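Le revêtement à carreaux multicolores de Sondholm passe au mètre

18 mai 2019 - Sondholm ajoute à son catalogue de tissus d'habillage un motif à grands carreaux, Pindari, jusqu'ici livré uniquement en panneaux montés. La référence 3538 est désormais vendue à la coupe, en laize de 300 cm, pour une largeur utile de 298 cm une fois les lisières déduites. Elle vise les parois de postes de travail, les cabines d'essai et les cloisons légères d'atelier.

Le dessin repose sur des bandes à rayures diagonales qui se croisent sur un fond clair. On y trouve du turquoise, du bleu clair, du violet, du rose, de l'orange, du jaune et du vert. À chaque croisement, les bandes forment un carré de couleur. Vu de face, le quadrillage reste presque régulier; sur les retours latéraux, la perspective l'étire et les carreaux paraissent plus grands.

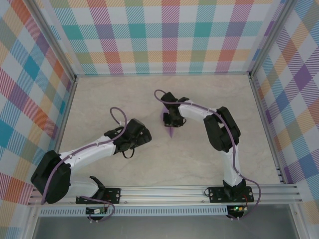 La pose se fait bord à bord, sans recouvrement. Sondholm recommande de commencer par la paroi du fond, de caler une ligne de carreaux sur l'horizontale du plan de travail, puis de reprendre cette ligne sur les deux côtés. Un raccord mal aligné dans l'angle se remarque davantage avec ce motif qu'avec un uni. Les montants en aluminium placés aux angles arrière peuvent masquer un écart de quelques millimètres, mais ne corrigent pas un décalage de rangée.

En partie basse, un profilé métallique mince termine la paroi du fond au contact du plateau. Le fabricant le fournit en option, coupé à longueur. Le tissu doit être tendu avant la fixation du profilé; une reprise de tension reste possible pendant les deux premières semaines, après quoi la notice déconseille de déposer la bande.

Pour le plateau, Sondholm associe au motif une surface beige à veinage discret, inscrite au catalogue sous le nom Allelano. Le choix d'un ton neutre limite la concurrence visuelle avec les parois et laisse lisibles les petits objets posés sur le plan, y compris dans des teintes présentes sur le tissu, comme le violet ou le lavande.

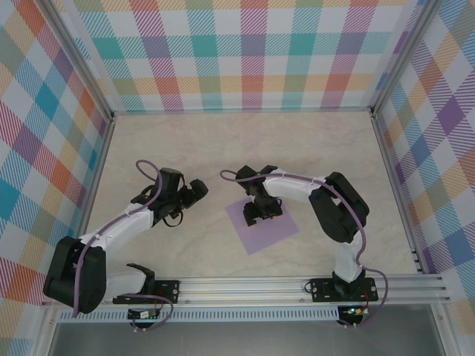

*Habillage à carreaux sur trois côtés, plateau beige veiné, carré lavande posé à plat.*

L'entretien se limite à une aspiration à faible puissance et à un chiffon humide. Les solvants sont exclus - la notice mentionne un risque de migration des teintes orange et rose vers le fond clair. Le lavage en machine n'est pas prévu pour les pièces déjà ourlées.

La distribution est assurée par Sfeir, qui prend les commandes à partir de 2 mètres. Les coupes sur mesure sont expédiées roulées, jamais pliées. Les panneaux montés restent disponibles dans les dimensions existantes, et leurs références ne changent pas.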